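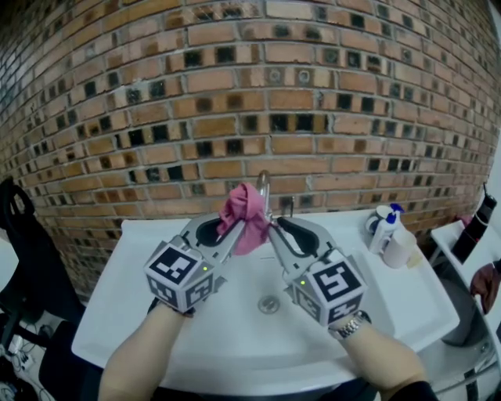

*The sink, the faucet and the pink cloth, with the brick behind.*

I've gone back and forth on where a dishcloth should live, and for now the answer is bunched up by the faucet, where I can grab it without looking. Is that the best way to dry a cloth? No! A wadded-up cloth stays damp in the middle for hours and by the next day you can smell it from the doorway. So at night I shake mine out and hang it flat over the rim (or over the oven handle, if I remember), and it goes in the hot wash every 3 days with the towels. Skip the fabric softener, it makes cotton slide over water instead of soaking it up.

The faucet gets wiped last thing every evening. Chrome shows every drop, and our water in Eston is hard enough to leave a white crust by the weekend. For the crusty bits I soak a rag in plain white vinegar, wrap it around the bottom of the faucet, leave it 16 minutes or so while I put dishes away, then rinse really well and buff with something dry. Don't forget the lever if yours stands off to the side, the grime collects right where it meets the sink.

Now, brick behind a sink. I love it, and I would not choose it again without sealing it first. Grease gets into the mortar and stays there. Dry brush first (an old toothbrush for the joints, a bigger one for the faces), then warm water with a squirt of dish soap, working from the bottom up so you don't get streaks. Keep the vinegar off it! Acid is rough on mortar. I do the whole wall once a year, in January, when I'm stuck inside anyway.

A white basin is easier than people say. Baking soda on a damp sponge, small circles, extra around the drain, rinse. Tea stains take a second go. I used to scrub with the green side of the sponge and dulled a patch in my old sink doing it, so the soft side only these days.

Next up is the cupboard underneath, which I've been putting off since the summer.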